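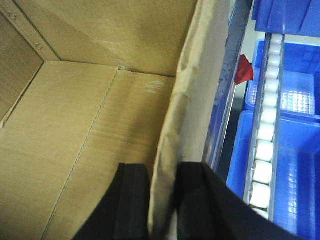 Large cartons: packing bench gallery

The pages in this gallery cover the large brown cartons used at the Bitham packing bench. They are stored flat, opened as needed and filled beside the roller track. Stock code for the carton is 3844. Notes are kept short and are meant to be read with the bench sheet.

Opened carton, interior. The bottom panels meet along one straight seam. Check that the seam lies flat for its full length before any load goes in. The corner joint is stapled, with the staples in two groups on the overlapping strip. Pale scuffs on the inside of a carton are surface marks and do not count as damage under the Brarnska grading list. Creases across a bottom panel are accepted at grade 2 and above, provided the board has not split.

Blue crates stand under and beside the track, across from the bench stool. Goods are moved from crate to carton by hand, heaviest first. Anything over 8 kg goes in a Podimetti double-wall carton instead.
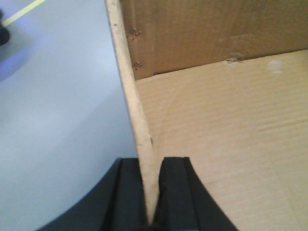
Cardboard seen edge-on, with a rough, fibrous cut edge.

Cut edges shed dust, so wipe the work surface at each change of batch. Board is gripped near the end and kept upright while the edge is checked. Small dark specks in the board are ignored. Soft or crushed edges are entered on sheet 39 and the piece goes to the Ventura bin for recycling.

Flat stock is counted in August. Cartons already opened at that point are listed separately, by grade.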